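Visit report: Dernidico paint and coatings plant
Date of visit: 2/1/24

The Dernidico site makes water-based wall paint and a smaller line of floor coatings. The tour was led by Hertta Tuominen, who runs production planning, and took in the raw material store, the mixing hall, the filling line and the quality lab.

Pigments and fillers arrive in bulk bags and are held on racks by batch number. Chalk and titanium dioxide go to the mixers through closed pipes. Colored pigments are still weighed by hand, in 10 kg lots, and each lot is signed off before it is tipped.

The mixing hall has 3 high-speed mixers. A standard white batch is stirred for 60 minutes, then checked for grind and thickness. Batches that come out too thick are thinned and checked again – the log on the wall showed two such entries for the morning shift.

Filling is done in 10 liter pails. Lids are pressed on, labels go on after weighing, and pails outside the weight limit are pushed to a side lane. Noise in this area is high and most questions had to wait for the corridor.

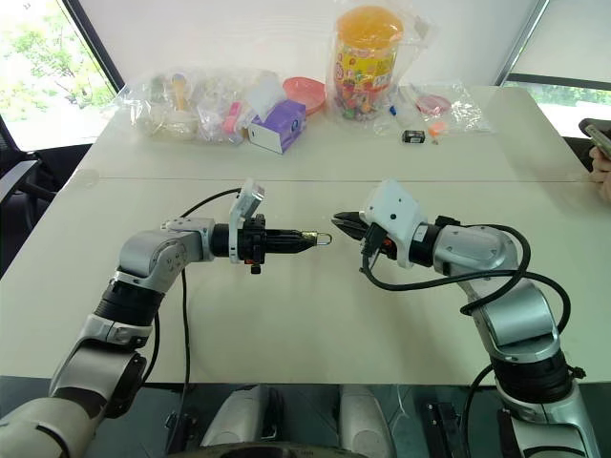
Regula Schnyder took the group through the retained sample store next to the lab. One can from every batch is kept at room temperature and opened again in July for a check on skinning and settling. The floor coating, sold as Ikton, is also tested for scrub wear on coated panels.

Waste water is treated on site and the sludge is pressed before pickup. The press was down for a filter change, so this part was covered from a drawing only. Data sheets for Ikton were handed out at the gate.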